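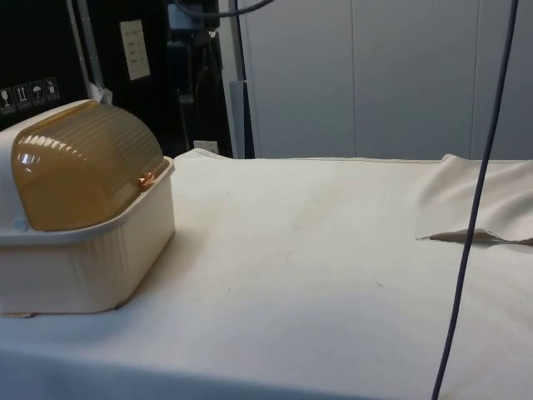
*Last changed: February 19, 2020*

**Coffee futures, a short thread**

1/ What a week for coffee! The May contract finally broke out of the sideways box I've been whining about, and it did it on proper volume – love to see it.

2/ I've had the old high marked on my chart for ages. Price poked above it, came back to test it, and held. Buyers stepped in so fast I nearly spilled my own cup.

3/ RSI on the daily is at 63. Strong, but with room left before I'd call it stretched. MACD crossed up too, and it's still climbing.

4/ For the people who asked: I'm long 2 contracts, stop just under the breakout level. If we close back inside the box I'm out, no arguing with it.

5/ I went back through my trade log last night (233 entries now, wow) and pulled every coffee breakout in there. The ones that retested first did much better for me. Small sample, my own trades, so take it for what it is.

6/ Cocoa is setting up in a similar way, by the way! Seven days of tight little candles right under resistance. No position yet, but I've got an alert set.

7/ Sugar I'm leaving alone. Too choppy for me – every time I touch it I get stopped out by lunch. Will post the cocoa chart if the alert goes off.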